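Sorting Small Household Items in a Four-Drawer Desktop Organizer
Student Project Report, Home and Workplace Organization, 20/02/2021
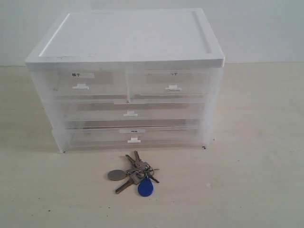
How should small items be divided between the drawers of a desktop organizer?

Items used every day go in the drawers that are easiest to reach, and items of the same type stay together. Size is considered second. A drawer that mixes types takes longer to search even when it is half full.

1. Purpose

The project tested whether a fixed sorting plan reduces the time needed to find a small item at a shared desk. The items were of the kind that collect near a front door or on a work table: keys, batteries, paper clips, tape, spare buttons, receipts, charging cables and similar things. Before the project these were kept in one shoe box and in two coat pockets.

The work was done for the storage unit of the Flornby course, which asks each student to choose one container, write a sorting plan for it, use the plan over a test period and report the results.

2. Container

The container is a translucent plastic organizer with a flat lid and four drawers. Two short drawers sit side by side in the top row. The middle and bottom rows have one full-width drawer each. Every drawer has a small white pull tab on the front. The lid has a raised rim, so its top can be used as a shallow tray.

Three properties of the container affected the plan.

The drawer fronts let some color through but do not show the contents clearly. A person can tell that something brown is inside but cannot tell a receipt from a piece of card. Labels were therefore treated as part of the plan from the start.

The top drawers are narrow. Long items such as scissors and pens do not lie flat in them and must go to the middle or bottom row.

The organizer is light. When the bottom drawer is empty and a top drawer is pulled hard, the whole unit moves forward on the table. Putting the heaviest group at the bottom reduced this.

3. Sorting plan

All items were emptied onto the table and placed in groups by type. Broken items, dead batteries and dried-out pens were removed at this stage. The remaining groups were then ranked by how often they had been used in the previous week, based on a tally sheet kept beside the shoe box.

The first version of the plan, called Plan A, was as follows.

Top left: clips, pins, rubber bands
Top right: batteries and spare buttons
Middle: pens, scissors, tape
Bottom: cables, adapters, small tools
Lid: keys

Receipts had no place in Plan A. They were expected to be filed elsewhere on the day they arrived. This did not happen, and they gathered in the middle drawer on top of the pens.

Plan B changed two things. Receipts were given the top right drawer, and the batteries and buttons moved to the bottom drawer in a small open box. Keys were moved off the lid and into the top left drawer, and the clips went to the middle drawer in a second box.

4. Method

Each test began with all drawers closed. A card was drawn from a stack, and the item written on the card had to be found and placed on the table. The time was taken with a phone stopwatch from the turning of the card to the item touching the table. The number of drawers opened was written down. The item was returned to its drawer before the next card.

There were 15 cards in the stack, one for each kind of item. The stack was shuffled before every round. Rounds were run for the shoe box first, then for Plan A, then for Plan B, always at the same table and with the table lamp on. In total 553 searches were recorded. A search was stopped at one minute and marked as failed.

The tests were done by members of one household, and all of them had used the shoe box before. None had seen the written plan for the organizer before their first round.

5. Results

The shoe box gave the slowest searches and nearly all of the failed ones. Cables were the usual cause, as they caught on other items and had to be lifted out in a bundle. Clips and buttons were slow for a different reason: they dropped to the bottom of the box and could be found only by emptying it.

Plan A was faster for every item on the cards except keys. Keys on the lid were found at once when they were on the lid, but they were often put down on the table close to the organizer instead. The search was then short but the plan had not been followed, so these cases were recorded in a separate column.

Plan B gave fewer opened drawers per search than Plan A. The largest change was for pens, which were no longer under the receipts. Batteries became slightly slower, as the bottom drawer had to be pulled out almost fully to reach the small box at the back. Moving the box to the front corrected this and was kept for the remaining rounds.

Keys were put away less often in Plan B than in Plan A. Opening a drawer with one hand while holding a bag was reported as inconvenient by two of the testers. For keys alone, the lid is the better place.

6. Labels

Paper labels were tested against no labels during Plan B. With labels removed, the first round was slower, and the difference was almost gone by the fourth. Regular users learn four drawers quickly. Labels remained useful for a visitor who was asked to find the tape, and they also reduced the number of items returned to the wrong drawer.

Short labels with a single word worked better than lists. A label reading "cables" was followed. A label naming five things was not read to the end.

7. Limits

The test group was small and knew the items. The order of the containers was not changed, so some of the improvement may come from practice with the cards. The one-minute limit hides how long the failed searches would have taken. Fullness was not controlled either. The bottom drawer held more in the last rounds than in the first, after a charger and a second adapter were added.

8. Recommended arrangement

Lid: keys
Top left: clips, pins, rubber bands
Top right: receipts, emptied weekly
Middle: pens, scissors, tape
Bottom: cables tied one by one, adapters, small tools, with the battery and button box at the front

This is Plan A with the receipt drawer and the box from Plan B. It was used for six days after the timed rounds ended, without measurement. The tally sheet was kept up for that period and is attached with the round sheets.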